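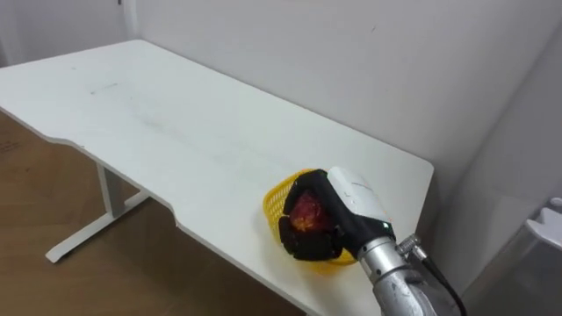 A gripper holds a red fruit over a yellow basket on a white desk.

Dresdale labs agree on shared house rules for robot arms

Sun 27 January

After a good many evenings of talk, and more coffee than anyone would care to own up to, the small robotics labs of Dresdale and neighboring Bilport have settled on one set of house rules for working with robot arms on ordinary desks and tables. The rules take effect in July, and we are very pleased to see them in print at last!

The booklet is called the Lakatos Guide, after the meeting room where most of it was written, and it has 13 rules in plain language. Many will sound familiar to anyone who has shared a bench with a machine. The stop button has to be within reach of the person running the arm, cables are to be led away from the side where people stand, and a new task is first tried at low speed, with the fingers empty. Fruit and other food handled by a gripper is not to be eaten afterward (this one took longer to agree on than you might think).

There was some friendly disagreement over record keeping. The Bilport labs wanted every dropped object written down, while Dresdale felt a weekly note would do. The final text asks for a line in the log whenever something falls off the table or a person has to step in, and leaves the rest to each lab.

Aluditz, the regional training center, has printed 400 copies and will hand them out free at its front desk. It will also run a half-day course for newcomers, with time at a real arm for everybody who signs up. The rules stay in force until 2036, with a review every other year, and suggestions for the first review can be dropped off at Aluditz along with the course forms.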